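December 2, 2019

Staking day! I have been putting this off since July, when I first read the Wuvo paper on my phone in a waiting room and understood maybe a third of it. Tonight I finally moved 1160 coins off the exchange and into my own wallet, and 1000 of them are now locked up with a validator. My hands were sweating the whole time. I sent a tiny test amount first (two coins, very brave) and then sat there hitting refresh until it showed up, and then did it again, just to watch it work a second time.

What I love about this is that I get to take part in the thing! For two years I've bought coins and looked at them. Now mine are helping to keep a network running, blocks and all, and I get a little something back for it. It's not mining, so no hot box humming in the closet and no fight over the electric bill. The laptop can be shut and it all carries on without me.

Picking the validator took most of the evening. I had it down to three: Stelden, Kemeys and Urncombe. I wrote it out by hand before I clicked anything.

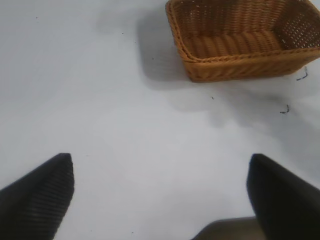 Why I went with Kemeys

Stelden has the lowest fee and by far the most coins behind it, which is sort of the problem. If everyone piles onto the biggest one, we've built a bank again with extra steps. Urncombe I liked a lot, lovely clear website, but they were down for a stretch in the fall and their write-up of it was two lines long. I'd forgive the outage much sooner than the two lines.

Kemeys sits in the middle. Their fee is a bit higher than I wanted. But they post everything, every upgrade and every missed block, and when I asked a pretty basic question in their chat I got a proper answer with a link to the part of the docs I should have read in the first place. There were 418 other wallets staking with them when I joined, so I suppose I'm number 419, and I'm weirdly proud of that.

The one thing that gives me pause is the unlocking time. If I want out, it's 24 days before the coins are free to move, and in this market that's an age. The price could do anything. I read that line over and over, walked to the kitchen, came back and read it again. In the end I kept 160 loose for exactly that reason, minus whatever the network fees nibbled off. If I need more than that in a hurry then I've planned something else badly.
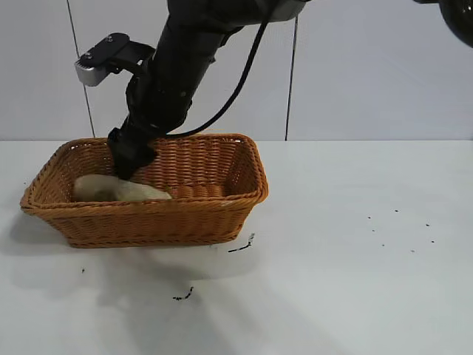
The arm down in the basket, white table underneath.

Seed words are written out twice on paper, in pencil, and stored in two places I won't name even in here. I checked the spelling of each one out loud. Old me kept a screenshot of them in a photo album, and I still go cold thinking about it.

First rewards should land tomorrow night if I've read the schedule right. They'll be crumbs! I don't care, I'm going to stay up for them. After that I want to learn how the voting works, as there's a proposal open on changing the fee split and apparently my coins get a say. Must read the thing properly before I pick a side. Also must renew the backup drive, and eat something that isn't toast.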